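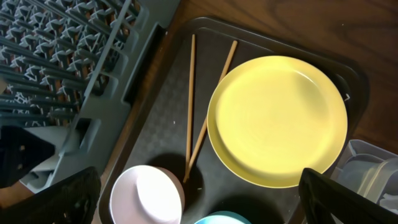 Plate and chopsticks on the serving tray, with the peg rack alongside.

Clearing the Table: Trays, Racks and Crumbs

Household Guidance from the Clesedach Home Skills Service
Issued May 17, 2021

This guidance is intended for households, shared kitchens and small dining rooms in the Urkedby area. It replaces the sheet on crockery care issued by the Service in March, which dealt only with washing. Readers asked for more on what happens between the end of the meal and the point at which everything is back in the cupboard, and the present page has been arranged accordingly.

Most of what follows concerns small meals: a plate, a bowl, a cup and a pair of chopsticks for each person. Larger sets of crockery may be handled in the same way, provided that the tray is not overloaded.

1. Before clearing

A rack should be set out before the first tray is brought over. Place it to one side of the working area, on a level surface, with its long side within easy reach. If the rack is to stand on a wooden table and will receive wet crockery, put a drip tray or a folded towel beneath it. Open-bottomed racks allow water to fall straight through, and standing water will mark most wood finishes.

The tray should be set down next to the rack and not on top of it. A gap of a hand's width is sufficient. Where the table is narrow, the tray may be turned so that its short side faces the rack, but it should lie fully on the table and not project over the front.

Leads for kettles, lamps and other appliances should be kept clear of the rack and of any place where water may collect.

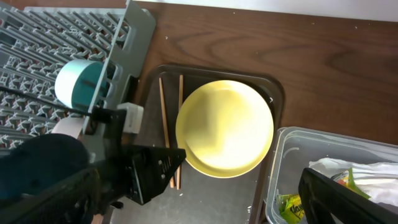

2. Loading and unloading the tray

Heavier items belong near the middle of the tray. Cups travel best towards one side, where they can be steadied with the thumb. Bowls should not be stacked inside one another while they still hold food, as the outside of the upper bowl then has to be washed as well.

Chopsticks are the items most often dropped during clearing. They should be laid flat on the tray, side by side, within the raised lip. When unloading, take the chopsticks off first and place them in a cutlery holder or an upright jar with drainage holes. They will slip through the openings of a peg rack if left loose.

The remaining order is a matter of preference. The Service recommends plates first, then bowls, then cups. Plates fill the rows of pegs from the back, and the lighter pieces can then be set in front without being disturbed.

3. Rice and other dry crumbs

Rice requires separate mention. Grains that have been spilt on a tray will travel to the table, to the rack and eventually to the floor if the tray is simply lifted and carried away. Cooked grains should be left until they are firm, and then gathered with a plastic scraper or the edge of a stiff card. Wiping soft rice with a damp cloth spreads starch over the surface and leaves a film that shows badly on dark plastic.

Uncooked grains may be brushed together at one corner of the tray and tipped into a lidded container. 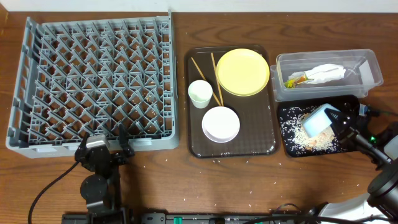
Trays with a textured surface should be finished with a soft brush, worked along the lip and into the corners. A textured floor holds fine crumbs that a cloth passes over. Rinse in warm water, shake off the excess and stand the tray on its long edge to dry.

Clear plastic containers used for leftovers or dry food should be washed separately from greasy crockery. They pick up a cloudy film from shared washing water -- particularly where oil has been used in cooking -- and this is tedious to remove later.

4. Care of the rack

A rack is frequently overlooked on the grounds that only clean items are placed in it. Grains and crumbs do nevertheless collect at the foot of the pegs, and limescale builds up where the struts cross. The following routine was adopted by the teaching kitchens at Cidcombe and is suitable for home use.

Empty the rack completely. Lift it by both sides, turn it over above the sink and tap it gently to release loose crumbs.

Wash with warm water and washing-up liquid, using a narrow bottle brush between the rows.

Where limescale is present, apply a mixture of 2 parts water to one part white vinegar, leave for a short time and rinse well.

Leave the rack upside down until fully dry. In a cool kitchen it is advisable to allow 24 hours before it is put away in a closed cupboard.

Wipe the table underneath before the rack is returned to its place.

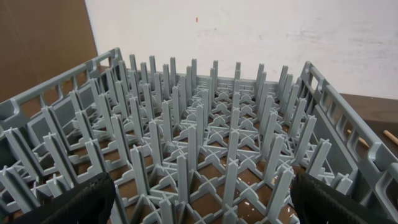 Peg rack seen from above, showing the rows of pegs and the lattice floor.

Plates should be stood singly between the rows, all facing the same way. Bent or broken pegs can scratch glazes, and a rack with several damaged pegs in one row should be replaced.

Printed copies of this page, listed as Sheet 34, may be obtained from the Kaewmanee reading room during normal opening hours.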